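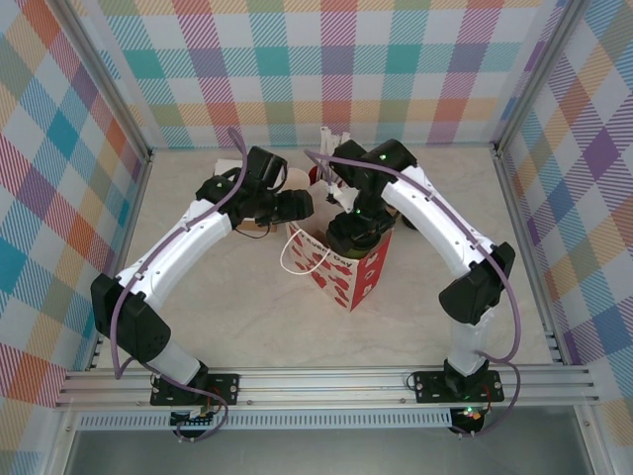 A paper gift bag, with plaid walls all around.

How does a tree turn into a bag?

Quick version: chop, cook, squash, dry, fold, glue. Slow version is more fun so keep reading.

What's inside wood
Tiny fibers. Way too thin to see one by one. They're stuck together with a natural glue called lignin (say LIG-nin). To make paper you have to get the fibers loose. So the mill cuts logs into little chips and cooks them in a giant pot with hot water and chemicals. Out comes pulp. Brown, mushy, kind of like wet oatmeal. Don't eat it.

Brown or white?
Pulp from this sort of cooking starts out brown. If somebody wants white paper, the pulp gets bleached first. Lots of grocery bags skip that step and stay brown.

From mush to sheet
Now add water. Lots and lots of it! The pulp gets sprayed onto a moving screen, water drips out the bottom, fibers tangle up on top. Then heavy rollers squeeze it. Then hot rollers dry it. At the Feltdale mill the machine is 91 steps long if you walk next to it. Oana Căpraru runs it at night and wears big orange ear muffs — it's LOUD in there. The paper comes off in one huge roll, taller than your teacher.

Folding time
The roll goes to a bag maker. First the paper is bent into a tube and glued along one side. The sides get tucked in, and those tucks are called gussets. They let the bag open wide and then fold flat agian. Last the bottom is folded over and glued. A bag machine at Charpentier can finish over 204 bags in a minute. Try beating that with a glue stick.

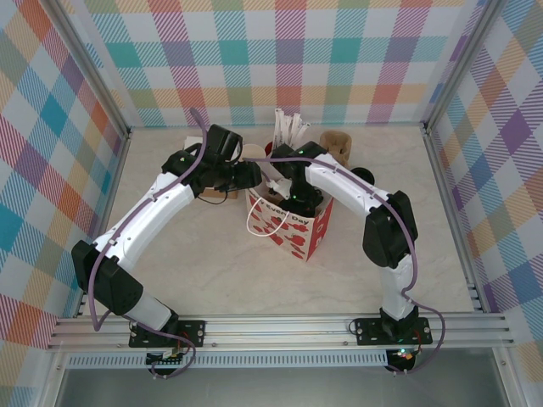 White paper gift bag. The small flat thing near the middle is cardboard.

Cardboard is a cousin
Same fibers, just thicker. The wavy stuff inside a shipping box is paper too, pressed into ripples between two flat sheets. Ripples make it stiff. Fold a sheet of paper like a fan and stand a cup on it, you'll see.

Can it be paper again?
Yep. Old bags get mixed with water, turn back to mush, and round we go. The fibers get shorter every time though, so mills often mix in some new ones. Glitter and shiny plastic coating are trouble. Ribbon handles too, pull those off first.

Try it at home
You need 3 sheets of old newspaper, a blender (ask a grown up!!), water and a piece of window screen.
Rip the paper up small. Soak it for 40 minutes. Blend with plenty of water till its soupy. Pour it over the screen, do this in the sink. Press with a sponge. Leave it overnight.
Lumpy? Thats fine. First ones always are.

Words to know
Pulp — mushy wet fibers
Lignin — the glue in wood
Gusset — the tuck in the side of a bag

Written by Nuwan Seneviratne. Next up in August: where does chalk come from?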